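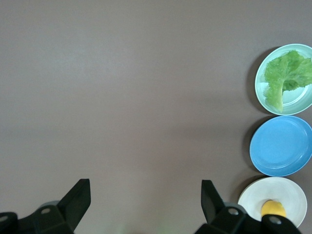 Lettuce on the green plate.

ODWOOD SUPPER CLUB – where we are up to

Quick one this time, I have the oven on.

First the number everybody keeps asking for. We took in 178 dollars at the door in April and spent almost all of it on chicken and rice. So no, there is no secret pile of money. If you want the fancy napkins back, bring fancy napkins.

Next supper is still at the Odwood hall, side entrance, same as before. Main doors stick in the cold and Kamran Bugti has already put his shoulder out once this year. Side entrance please. Park along the fence and leave room for the bread van.

Menu so far:
Noreen Warraich – lentil soup, the thick one, two pots
Mamta Shukla – potato cakes, and the green chutney if she can get decent cilantro
Tahira Usmani – rice pudding
Me – the chicken again, sorry

Still short on salads and anything cold. Also short on people who can eat dessert and then wash up. If you can do either, tell Noreen before you tell me, I lose things.

About the soup. Several of you wanted the recipe and Noreen says there isn't one, but I stood next to her and wrote down what I could. Red lentils, rinsed until the water stops looking like milk. Onions cooked a lot longer than you think, nearly brown. Cumin, a little tumeric, salt at the end. Lemon in the bowl and never in the pot – she was firm on this. She blends half and leaves half. Freezes fine. Thin it with water when you reheat or it sets like plaster.

Lost and found: one blue scarf, a child's left mitten, the lid to somebody's good casserole (oval, glass, heavy). Also a set of keys with a Testness bottle opener on them, and you must be getting into your house somehow but please come get these anyway.

Alergies. Please write them on the sheet by the coats. Last time we had a nut thing that was only mentioned after the cake was cut. All fine in the end, but Mamta went quite pale. Cards for every dish from now on, what's in it and who made it. Block letters. I will bring the pens.

The big coffee maker from Minhas is leaking at the tap again. Kamran thinks it's the washer. I think it's the whole thing. Until we settle that, tea only, or bring a flask.

Thank you to Shabnam Hashmi for 12 folding chairs, delivered in two trips in that tiny car – and for taking the broken ones away without being asked. The new ones pinch fingers when you shut them. Hold the back, not the seat.

Rides: Tahira has 2 seats from the north side, leaving early so she can set up. Nothing from the west side yet. Anyone??

One more thing, start time. We say six and people come at seven and then the potato cakes are cold and I hear about it for a month. Six means six. Soup goes out first regardless.

Right, timer going. More when I know more.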